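Chapter 4

Storage and Working Height in the Home Kitchen

4.1 Why height matters

Most of the work done in a kitchen is reaching. Food is lifted out of a cupboard, carried to a worktop, prepared, moved to the cooker and then taken to the table. Between these steps the cook reaches up, down and across many times. A kitchen that asks for long reaches is tiring to use, even if it has plenty of room and good equipment.

In Chapter 3 we looked at the plan of the kitchen, that is, the arrangement of its parts as seen from above. This chapter deals with the same parts as seen from the front. We begin with shelves and wall storage, go on to worktops and cookers, and finish with the survey exercise, which students should carry out in a kitchen they know well.

4.2 The three zones

For planning purposes the wall of a kitchen is divided into three zones. The low zone runs from the floor to the height of the cook's knee. The middle zone runs from the knee to the shoulder. The high zone is everything above the shoulder. The limits depend on the person, so a shelf in the middle zone for one member of a household may be in the high zone for another.

Things used every day belong in the middle zone. Things used once a week may go low or high. Things used only at holidays may be kept out of the kitchen altogether.

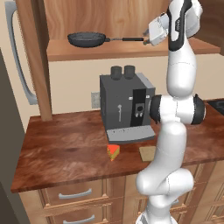
Weight must be considered together with frequency of use. A light object, such as a plastic colander, can be taken down from above the shoulder with one hand and little effort. A heavy one should not be kept there if it can be avoided, as the arm is at its weakest when fully raised. Pans are a common difficulty. A frying pan on a high wall shelf is easiest to take down when it lies with its handle out to one side, where the hand can close on the grip without passing over the cooking surface. If the pan is cast iron, it is better moved to a low shelf or a deep drawer, whatever the position of its handle.

The depth of a high shelf should be less than that of the worktop below it. A deep shelf hides whatever is at the back, and the cook has to lean over the worktop to find it. Shelves in the high zone should also be fixed to the wall with enough brackets for a full load. A shelf that looks sound with two cups on it may sag when it holds a dinner service.

4.3 Worktops

The usual rule for a worktop is that it should come a little below the bent elbow of the person standing at it. Chopping and rolling are done with downward pressure and are more comfortable on a lower surface. Washing up also calls for care, as the hands work at the bottom of the sink and not at its rim.

In the housing survey carried out at Zandville, 78 households were asked which part of the kitchen gave them the most trouble. Of these, 51 named the worktop, and the complaint heard most often was that it was too low for the tallest person in the home. Liên Nông, who led the survey, noted that many families had dealt with this by standing a thick chopping board on the worktop. This is a cheap remedy and a good one, provided the board does not slide. A damp cloth laid flat underneath will hold it.

A second survey, at Amham, dealt with rented flats only. Tín Mạch found that tenants seldom changed the height of anything but often changed what was kept where.

4.4 The cooker and the space beside it

A hob should have clear worktop on both sides, so that a pan can be moved off the heat in either direction.

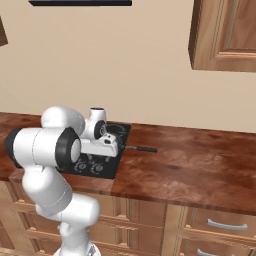 Where there is room on one side only, it should be the side nearer the sink, as a pan of boiling water is the most dangerous load carried in an ordinary kitchen. Handles should be turned inwards over the worktop and never out over the floor. No shelf in daily use should be placed directly above the hob, where the cook would have to reach across the heat to get to it.

A hob set into the worktop has its pan supports or glass close to the level of the surface beside it, so pans need be lifted very little. An older free-standing cooker may be higher or lower than its neighbours. Even a small step is enough to catch the base of a heavy pan.

Key words for this chapter: high zone, middle zone, low zone, reach, clear worktop, inset hob.

Related chapters
Chapter 3: The Kitchen Plan
Chapter 5: Sinks, Drainage and Waste
Chapter 6: Lighting the Work Surface
Appendix B: The Zandville Survey Form
Appendix C: Notes on the Amham Flats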